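Larora Clip-On Trail Journal for Kids

I'm Yolanda, and I started making these after three summers of leading nature walks for first and second graders. Every notebook I handed out came back soggy or bent in half, or got left on a log somewhere past the pond. So I made one that clips to a belt loop or backpack strap - and it stays there, even when they run (they always run).

Each journal has 50 sheets of heavy, water-resistant paper. You can write on it in the rain with a plain pencil, which my own kids have tested far more than I asked them to! The left pages are blank for drawing and leaf rubbings, and the right pages have wide lines for beginning writers.

The back pocket holds a feather, a flat seed pod or a folded trail map. It won't hold a pine cone. Please believe me on this one. 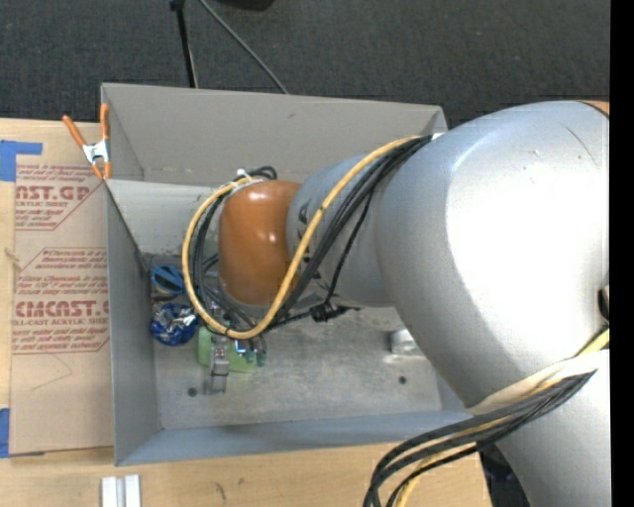
What comes with it

One journal, one stubby pencil on a cord, and a bird checklist drawn by my friend Hedvika Skála. The checklist has 81 common backyard and woodland birds, with a little box beside each one.

Ordering for a camp or classroom

I sell class packs too, and I can leave the name line blank or print your camp name on the cover. Printed covers take longer, so for a spring program please write to me before the end of February. Refill pages fit both the old and new covers - just pop open the two rings and swap them in.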